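Home | Kitchen | Laundry | Workshop | Garden | Ask Me

Labels that stay put (and come off when you want them to)

I label everything. Jars, freezer tubs, the fuse box, the bin of extension cords in the garage, the shelf where the good scissors are supposed to live. My neighbor Ysaline Lemaire teases me about it and then borrows my label pens, so I figure I'm winning. After years of peeling gummy paper off pickle jars I've settled on a few habits, and people keep asking, so I'm finally writing them down.

Start with a clean surface

Wipe the jar or tub with a little rubbing alcohol and let it dry all the way. Dish soap leaves a film, and tape hates a film. If the jar just came out of the dishwasher, give it 30 minutes to cool down. I used to skip this and then grumble when my flour labels slid off into the flour! 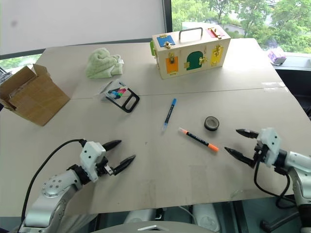
Tape beats stickers for anything that goes in the freezer. Store-bought stickers curl up at the corners by the second week, and the fancy ones cost too much to throw away every time the soup changes. All I want on the table for a labeling session is a roll of tape and a marker, and orange is a fun color for it as long as you don't plan on reading the thing in a dim pantry. For the basement shelves I switch to black. Write on the tape before you stick it down, while it's flat - writing on a curved jar makes everybody's handwriting look like mine.

Fold one end under

Just a tiny fold, enough to grab with a fingernail. You'll thank yourself in March when you're clearing out the freezer and the whole strip comes away in one pull. I fold the right end, my sister folds the left, and we've had words.

What to write

Name and month. That's plenty for me. I tried adding the recipe page and how many servings, and I kept it up for 2 batches of chili. 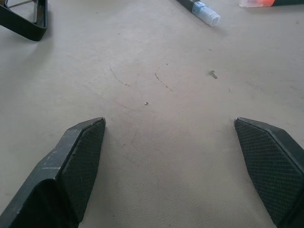 Getting old goo off

Cooking oil and baking soda, mixed into a paste. Smear it on, go do something else for a while, then rub it off with a rag and wash the jar in hot soapy water. It works on glass and most hard plastic, but I'd keep it away from bare wood (ask me about my bread box, or don't). For really stubborn price tags, warm them with a hair dryer first and peel slowly from one corner - if it starts to tear, stop and warm it some more.

Save the scraped-clean jars with their lids on loosely so they don't get musty.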